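Rendo issues safety notice and firmware update for Enia two-arm tabletop cell

May 24, 2019

Rendo has issued a safety notice to all operators of the Enia two-arm tabletop cell, following an investigation into unintended gripper release and late stopping near the centre of the work area. The notice applies to units running control firmware supplied since January. Operators should restrict the cell to single-arm working until the update described in this release has been installed.

No injuries have been reported. Damage reported to Rendo so far is limited to handled objects and, in one case, to the finger pads of a gripper.

The fault

The Enia cell uses two arms mounted side by side on a common front rail, each with its own gripper. Both arms can reach the middle of the table. To prevent contact there, the controller maintains a shared zone and compares the positions of the two grippers on every control cycle. If the distance between them falls below a set limit, both arms should stop and both grippers should hold their present force.

Under certain conditions the stop was issued late, and one gripper opened when it should have held. The condition arises when one arm is closing on an object at the moment the other enters the shared zone. The controller gives priority to the message reporting grip force, and the position message from the second arm is placed in a queue. When the queue clears, the position data is out of date. The controller then treats the mismatch as a communication error and resets the gripper drive, which removes the holding force. 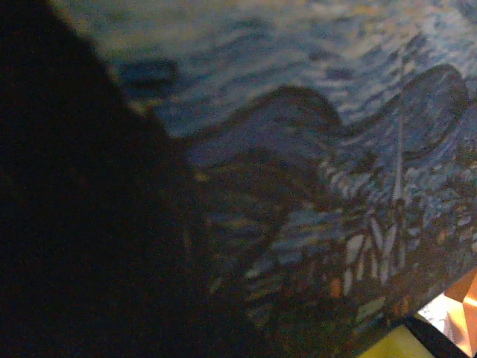

The fault was first recorded by Jenell, the independent test laboratory retained by Rendo for endurance work on the product. Jenell ran 3,630 paired handling cycles using household objects of mixed shape and surface. A late stop was logged in 169 of them. Most of these did not lead to contact between the arms, as the grippers were already slowing under normal motion control. The gripper reset followed in a smaller number of cycles, and always on the arm that had been closing on an object.

Rendo had not seen the fault in its own acceptance testing. That testing was carried out with rigid blocks of uniform size, on which the gripper closes quickly and the force message is short. Soft, curved or irregular objects take longer to grip. The force message is repeated until the reading settles, and the queue grows accordingly. Rendo accepts that its acceptance test did not represent the way in which the cell is used, and the test has been withdrawn.

The wrist camera is not a safety device and plays no part in the stop function. At close range the gripper finger can cover a large part of the camera's view, and operators should not rely on the wrist image to judge the distance between the two arms. This point was included in the original manual but will now also appear on the start-up screen.

Interim measures

Until the update has been installed, operators should take the following steps.

Run one arm at a time, with the other parked outside the shared zone.

Where both arms must be powered, reduce the speed limit to the lowest setting in the motion menu.

Do not handle glass, filled containers or objects with sharp edges.

Keep hands out of the enclosure while either drive is live. A gripper reset can be followed by a short homing movement.

Check that cables cannot catch on the front rail or on the elbow housings. Cable snagging did not cause the fault, but it was noted during the investigation as a separate cause of position error.
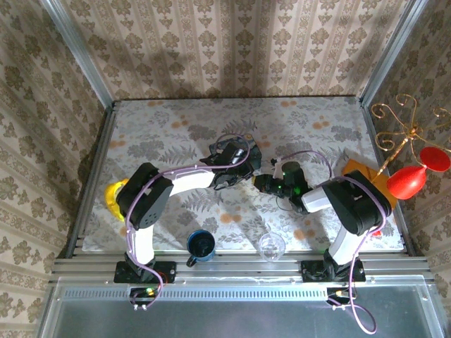 The update changes the order in which messages are handled. Position data from both arms is now read before grip force on every cycle, and data that arrives late triggers an immediate stop. The drive reset has been removed from the error routine – a gripper that loses communication will now hold until it is released by the operator. The size of the shared zone has also been increased, which will reduce the usable area for independent movement at the centre of the table.

Jenell has repeated the test on the revised firmware over 2,031 cycles with the same set of objects. No late stop and no gripper reset was recorded. A further series, with one communication cable deliberately disconnected during gripping, is still in progress, and its results will be added to the technical bulletin when complete.

Availability

The notice covers some 1,000 cells. The update is free of charge and can be installed by the operator over the service port. It requires a restart and a full recalibration of both arms. Stored routines are retained, but any routine with waypoints inside the enlarged zone will be flagged and must be confirmed before it will run.

Operators without access to the service port should contact McKinnon, which distributes and maintains the Enia cell on behalf of Rendo. McKinnon will carry out the work on site or by return to its workshop. Grippers that have been in contact with one another should be inspected before further use, and worn or marked finger pads will be replaced under warranty.

Operators who have seen an unexpected release or a late stop are asked to keep the controller log and send it to Rendo with the serial number of the cell. Logs are overwritten when the update is installed and should be exported first.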